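Last updated August 27, 2020

Speaker notes: Baskets, tabletops and small stuff

Start with the handout. Everyone should have the sheet from Ingate. Ask who has a table at home that collects things.

Main point of part one: a table fills up by accident. Fruit gets put down beside the jars, and a desk item ends up next to the snacks. Give people a minute to say what is on theirs right now.
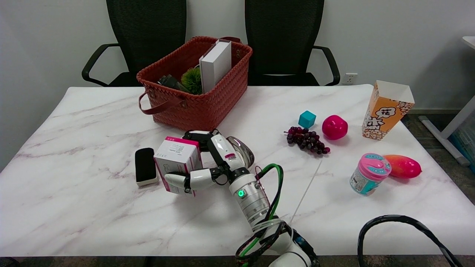
Author: Head of home storage, Cundilside

Let them look before talking. Then take it by kind – food, desk, decoration. The grapes and the apple belong together in a bowl. The popcorn box goes to the pantry. The whiteboard eraser goes back near a whiteboard.

Basket next. It is woven, rust red, with leather handles, and it already holds an artificial plant and a white box standing up. Ask whether the plant should stay. My view: take it out. A basket with a plant in it is a display, and people stop using it for storage.

Small boxes like the white and pink one do better upright, label facing out. Same for the jar with the pink lid.

Part two is the shelf exercise from Starkeck. Allow 2 rounds. Skip the second if questions run long – the shelf sheet can be done at home.

Mention the November session before the break. Collect the pens.

We use cookies to remember your settings. Accept

Contact | © Cundilside | Back to top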